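*October 30, 2023*

I've been putting off writing about the new Marlene Dufour book, partly because I own every other book of hers and wanted to like it, and partly because two people I'm fond of worked on it. I've now read it through twice. I still have my doubts, so I may as well put them down.
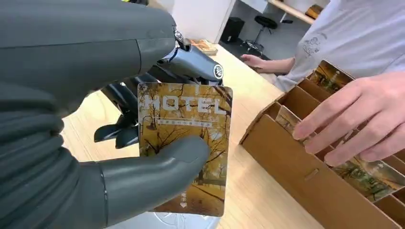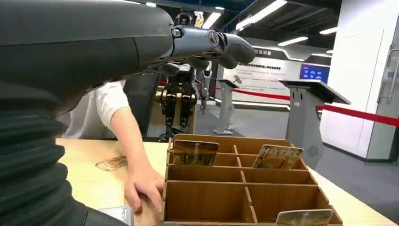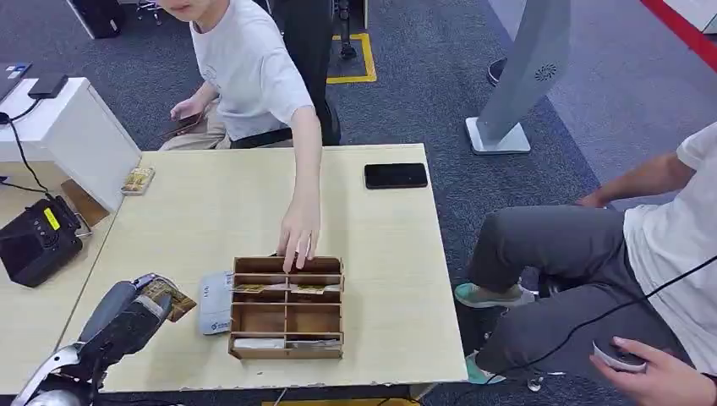
*The Winter Ledger* arrived from Sindport Press with a band around it calling it "the lost masterpiece of a quiet American voice," and I got stuck on "lost" before I'd opened the thing. Dufour's papers went to her niece, and the niece knew what she had. Several of these poems were in magazines while Dufour was alive. I have photocopies. The jacket doesn't help either. It's a photo of a snowy field with the title in capitals, and it could go on any book of poems from the past twenty years. That hotel card has yellow autumn trees on it and HOTEL in big white letters across the top, and I'd say it tells you about as much concerning which hotel it opens as the Sindport jacket tells you about Dufour. She hardly wrote about fields. She wrote about bus stations and her sister's kitchen and a dentist she couldn't stand.

But jackets are jackets. What bothers me is the claim inside, in the introduction by Murray Sutherland, that the book is a single long poem in parts and that Dufour meant it that way.

The evidence for this, as far as I can make out, is a folder. The folder had a title on it. Inside were typed sheets, some of them numbered, many of them in more than one version (up to nine, for the one that starts with the ferry). Sutherland takes the numbers as an order. Where there aren't numbers he goes by the type of paper, and where the paper doesn't help he goes by what he calls "the felt pressure of the sequence." I read that phrase out loud to my wife and she asked if it was a plumbing issue.

I don't think he's dishonest. I've met him and he's careful, and he cares about these poems more than I do, probably. I just think he found a folder and wanted a poem. Anyone who has cleaned out a desk knows what folders are like. I have one marked TAXES with a recipe for fish soup in it and my old lease.

It matters because of what the claim does to the reading. The book runs to 178 pages, and according to the introduction the whole is 3,949 lines, a number that's given twice, as if it had been handed down. Once you've been told you're inside one long poem, everything starts to rhyme with everything else. A coat on page 12 and a coat near the end become The Coat. The notes at the back are full of this. "The coat returns." Well, she owned a coat. It's Vermont.

Take the poem about the dentist, which I've loved for years. In the magazine version it's a short, mean, funny thing, and it ends on him humming. In *The Winter Ledger* it has no title, it's "xiv," and it comes right after an elegy for her father. So the dentist gets read as a sort of angel of death, and the note says so! The humming is now "a lowered hymn." I went back and forth between the two for an evening and the words are the same apart from a comma. The one in the book is a worse poem. All they did was take away the title and put it in line behind a funeral.

I wrote to Colleen Cloutier about this. She did the transcriptions, and she's the reason the texts themselves are so clean. (They are. I checked the six I have copies of and found nothing to complain about.) She was more patient with me than I deserved. Her view is that any order is an argument, that alphabetical would have been an argument too, and that at least Sutherland says on the page where he's guessing. That's fair. He does say it, in the notes, in small type, after the introduction has spent many pages sounding certain.

She also pointed out that the numbers are in Dufour's own handwriting, and asked what I thought they were for, if they weren't for an order. I don't know. Could be the order she typed them in. Could be the order she meant to send them out, or a ranking. I number things all the time and couldn't tell you a week later why. My point is only that "I don't know" was an answer open to the editors too, and they could have printed the poems one to a page with their titles on and a plain note saying what was in the folder.

Kaisu Koivisto, who is also thanked in the book and with whom I've been arguing over poems for a long time now, thinks I'm being a crank. She says that readers today won't pick up a folder of loose poems by a dead woman they've never heard of, but they might pick up a lost long poem, and if it takes a bit of carpentry to get Dufour back on a shelf then she's for carpentry. She may be right about the selling. I looked for reviews to see, and found three. All of them used the word "masterpiece," and none of them quoted the dentist.

What I'd like, and won't get, is the version of this book with the scaffolding taken off. The late poems are good. The ferry one is very good, in any of its drafts, and I'm grateful that they printed two of them side by side at the back, where you can see her take out the word "always" and then take out the whole sentence it had been in. I learned more from that one spread than from the introduction. If Sindport ever does a paperback they could do more of it and I'd buy that as well.

There's an event for the book in November, with a reading of the entire thing start to finish by a relay of readers, which will be long, and for which I think the poems are badly suited. Dufour read in public a handful of times that I know of. I heard one of them. She read four poems, said "that's plenty," and went to look for her gloves. I've been asked to take a section and I said I'd do it if I could have xiv and read it with its title. I haven't heard back yet.

If anyone reading has the old stapled pamphlet, the one with the green cover, please write to me. My copy is missing the last leaf, and I'd like to know whether the bus station poem ends where I think it does. The new book has it running straight on into the next section without a break, and I don't believe it.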